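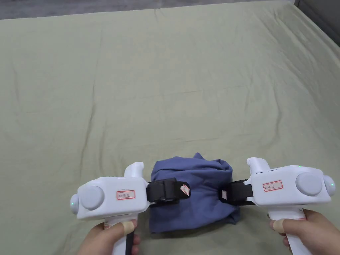 The woman at the Tondham guesthouse had left instructions for guests, and the instructions had a section on shirts.

I had been married for eight years and had never folded anything to a standard. At home in Zillthorpe we owned a chair, and the chair held the clothes. But check-out was at 3, my wife was downstairs settling the bill, and I had the whole bed to work on, pale green and wide as a county.

I tried the blue one first. Sleeves in, bottom up, turn. It looked like a loaf. I opened it and started over, and it looked like a loaf someone had sat on.

"Are you packing?" she called up the stairs.

"Nearly done," I said, with one item not done.

The Peltonen method, according to page 2, was to imagine the shirt already folded and then assist it. I imagined it. I assisted. A peak came up in the middle and wouldn't go down, so I put the suitcase on top of it and sat on the suitcase.

She found me there at ten past.

"Where are your other shirts?" she said.

"I'm wearing them."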